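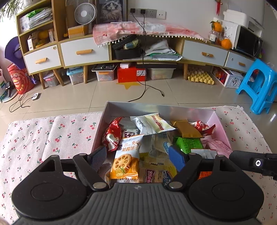 Ticket: Subscription box order shows delivered, one carton missing
Opened: Oct 28, 2025
Product: Dodel order tracker
Status: Waiting on carrier

Customer ordered two snack cartons to one address in Duvmont. Tracker shows both as delivered. Customer reports one on the porch and no second carton. Asks for a resend or a refund.

Checked the order. Both cartons went out from the Torgate warehouse under one order number but with separate labels. The first label has a delivery scan. The second has a departure scan from Torgate and nothing after it.

The tracker marks the whole order delivered when any label on it gets a delivery scan. Same fault as in the Castaño orders last month - that fix covered orders with three or more labels and left out orders with two.

Steps taken:
- Set the order back to "in transit" by hand. It flipped to "delivered" again after 9 minutes, at the next sync.
- Turned off sync for this order and set it back again. Status held.
- Opened a trace with the carrier on the second label.
- Searched for other two-label orders with the same mismatch. Found 29, list attached for the tracker team.

Reply sent to customer: the second carton has not been scanned as delivered, and we have asked the carrier to find it. If there is no new scan in nine days we will send a replacement at no charge. No need to return the first carton.

Update: carrier confirms the second label is at the Duvmont depot, held for an unreadable apartment number. Address corrected and passed on. Leave sync off until the delivery scan comes in, then turn it back on and close.

Recent tickets
Voucher code rejected at checkout
Delivery date changes after payment
Cannot skip November box
Address field cuts off at 100 characters

Contact support | © 2025 Dodel | Back to top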